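Chapter 4
Reading the Water Column

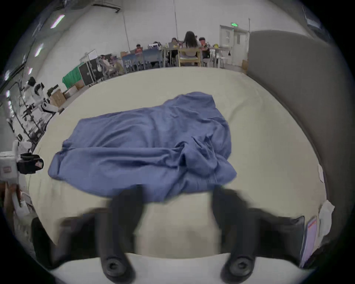
Most of us first meet the sea from the top. We stand on a beach, or lean on the rail of a ferry, and we see a surface that is gray one day and green the next, and it is very easy to come away thinking that the ocean is that surface with a lot more of the same stuff underneath. If you take only one idea from this chapter, I hope it will be that the water under a boat is layered, that the layers have edges, and that with a little patience you can find those edges yourself.

In Chapter 3 we spent our time on the bottom, with mud and gravel and the creatures that live in them. Now we are going to come up off the seabed and look at everything in between – what oceanographers call the water column. It is a plain name for a plain idea. Imagine a tall tube of water running from the surface straight down to the floor. At each depth in that tube the water has a temperature, a saltiness and a pressure, and from those three you can work out how dense it is. Dense water sinks beneath lighter water, and so the column sorts itself, a bit like oil and vinegar left on the kitchen counter, though the differences are far smaller and the settling is never quite finished.

We will lean on one place for most of our examples, and that is Tanance Sound. I have a soft spot for it, I admit, having been seasick on nearly every part of it. It is a good teaching sound all the same. The Isus River pours fresh water in at the northern end, the open ocean pushes salt water in at the south, and the two meet over a long, uneven basin that is 200 meters deep at its lowest point. Between the basin and the ocean lies Daly Sill, a ridge of rock that rises to within 53 meters of the surface. Keep that ridge in mind. A good deal of what goes on in the deep part of the sound has to do with what can get over it and what can't.

In February the upper part of the sound is cold and stirred up by storms, and a thermometer lowered over the side will show very little change for quite a long way down. By late summer the same spot looks like a different sea. The sun has warmed the top, the winds have dropped, and there is a sharp step in temperature that we call the thermocline. You may have swum through one in a lake without knowing its name – your shoulders are comfortable and your feet are freezing.

Saltiness makes steps of its own, and in the Tanance these are often stronger than the ones made by heat. After heavy rain the Isus spreads a thin lid of brownish, nearly fresh water over the top of the sound, and it can stay put for days if the wind is kind.

Section 4.1 begins with the bottle and the thermometer, the oldest tools we have for this work and still worth knowing. Section 4.2 moves on to electronic instruments and how to read the long wiggly lines they produce. In Section 4.3 we follow a line of 70 stations from the river mouth out past Plestov Point, and you will be asked to draw the layers by hand. Please do use a pencil.

Before you go on, you should be comfortable with:

Density, and how it differs from weight (Chapter 1)
Reading a depth chart (Chapter 2)
Plotting 2 quantities on one set of axes (Appendix A)

Words to watch for: thermocline, halocline, mixed layer, sill, cast, profile

4.1 Bottles and Thermometers

Suppose you wanted a cupful of water from halfway down the sound. You could lower an open jar on a rope, but it would fill up as soon as it went under, and what you brought back would be mostly surface water.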